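Nitwood – Jomside (LP)

Second album from the Nitwood four-piece, out since July on Grillico. I bought the vinyl, one of 800 pressed on grey wax, and have played it most nights after tea.

Jomside runs to nine songs and they've slowed right down since the debut. The guitars are cleaner, the drums sit further back and there's an organ on nearly everything. Side one is the stronger half. Kontogiannis opens it with a two-note bass line that hangs on for six minutes, and the chorus only turns up twice. I'd have happily taken a third.

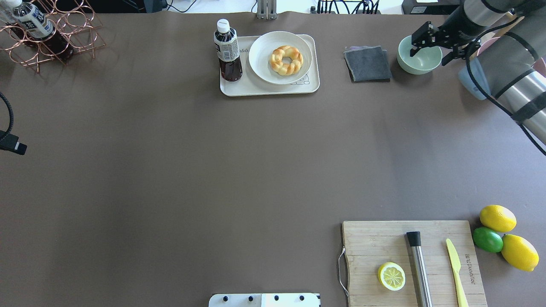
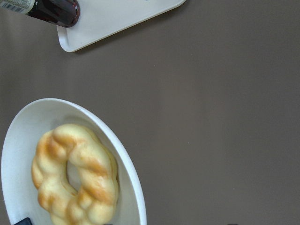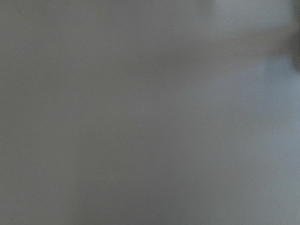 Side two has more trouble. The vocals are buried on the first two tracks and the long instrumental could lose a couple of minutes. It picks up again with the closer, a plain acoustic number recorded in one take, with a chair creaking near the end.

The pressing is quiet and flat, though my copy came with a split inner sleeve. Colour on the cover is duller than it looks online. No lyric sheet, and the download code is for MP3 only – a bit mean at $62.

If you liked the debut for its noise, stream this one first. I'm keeping mine.

Seven out of ten.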